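List home | Threads | Authors | Search archive | Previous | Next

Subject: Re: Re: Pevell 2 segmentation and the folding set
December 2023

Rowena Pascual wrote:

> We've run the new Pevell splitter over the whole folding set, all 2,024
> episodes, and it finds the same four phases nearly every time: approach,
> grasp, fold, release. I'd like to drop the hand labels from here on and
> train Flirnel straight off the splitter output. Any objections before I
> merge?

Yes, a couple, I'm afraid.

Finding the same phases nearly every time is what I'd expect from code that has been told there are four of them. I went looking for how it decides where one stops and the next begins, and as far as I can read it, it's jaw width and wrist speed and nothing else. The cloth never enters into it. For the Mayrhofer blocks that was fine, because a block is either in the jaws or it isn't. Trousers don't behave like that.

Take the grey sweatpants. At this point they are already a bundle in the middle of the table, with a gripper on each side:
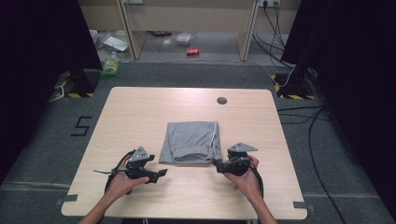

1. Where does a fold end?

Give that moment to three people and ask which phase it is. I'd get "approach" from one, "release" from another, and the third would ask to see the next few seconds. Pevell has the next few seconds, granted, but it only looks at jaw width in them. If the operator opens up, tidies a wrinkle with the side of a finger and closes again, I think we log a release and a fresh grasp that never happened as far as the task goes. I haven't proved that. I'd like somebody to try before we merge.

2. What counts as a grasp?

The splitter calls it a grasp when the jaws stop closing above a set width. The default is 6 mm, copied over from the blocks config. Fleece squashes. A single layer pinched hard will go well under that, and a bunched-up tuck will sit well over it, so the threshold is really measuring how much cloth got gathered. Look at the waistband from one of the grippers and you'll see what I mean about the tuck.

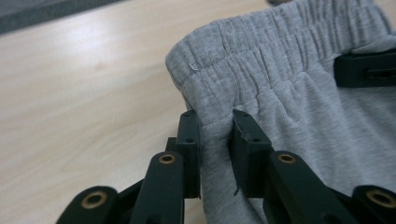

The planner doesn't know any of this either. It gets a flag that says "held" and a pose, and it assumes the rest of the garment follows along. Whether we have one layer or both at the waist matters a great deal for what happens on the lift, and there is nowhere in the Flirnel message to put it. I raised this in May and was told the perception side would pick it up from the wrist view. Maybe it can. I've yet to see a number for it.

The other gripper is a problem too. Pevell splits left and right on their own and then merges any boundaries that fall close together. When one hand pins the cloth and the other pulls, those are different phases at the same time, and the merge step quietly picks whichever came first.

I'm not against the tool. It's quick, the viewer is a big improvement on what we had, and hand labelling is miserable work. What I'd ask for:

- keep the hand labels on the sweatpants and anything else with elastic
- report left and right boundaries separately, no merge
- make the width threshold a per-garment setting
- run the comparison on the Roma split as well – it has the messier operators

If the two sets of labels agree after that, merge away and I'll stop complaining. I can do the sweatpants check myself if you send me the config you used – the one in the repo doesn't have the smoothing window filled in.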